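Fulus, 17th April

Larnine opens order book for kitchen and bathroom units that can be used from a seated position

The furniture maker Larnine announces that its new line of height-adjustable kitchen and bathroom units, with the name Osta, can be ordered from today. The line is made for homes where one person uses a wheelchair and another person stands, so that both of them can cook or wash at the same counter.

The Osta counter moves up and down between 650 and 950 millimeters. It is moved with a hand crank or with a small electric motor, as the customer prefers. Under the counter the space is left open for the knees, and the drain pipe goes to the back wall, where it is covered with a soft sleeve. Drawers open with a wide handle that can be pulled with the side of the hand.

Before the start of sales, Larnine placed the units in 36 homes in Fulus and the near villages. The families used them from January and sent their remarks every two weeks. Several things were changed after these remarks: the crank became longer, the front edge of the counter became rounder, and the bathroom model received a towel rail which is strong enough to hold on to.
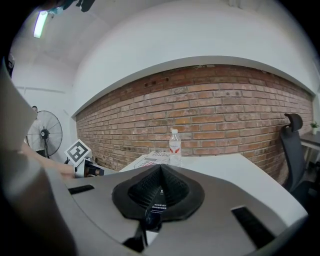 Kohlhase, in a message to the company, wrote that the old sink at home could only be reached from the side, and that washing a big pot is now possible without asking for help. The same message asked for a deeper shelf next to the stove, and Larnine is preparing this part as an extra.

All units are made to order. The delivery time is 60 days after the measurements are confirmed. The measuring visit is free of charge inside Fulus, and for other places the travel cost is calculated in advance. The guarantee is 2 years for the motor and the crank, and the spare parts can be ordered separately.

Customers who rent their home should bring a written permission of the owner to the first meeting. The price list and the drawings with all sizes are sent on request from the Larnine sales office in Fulus.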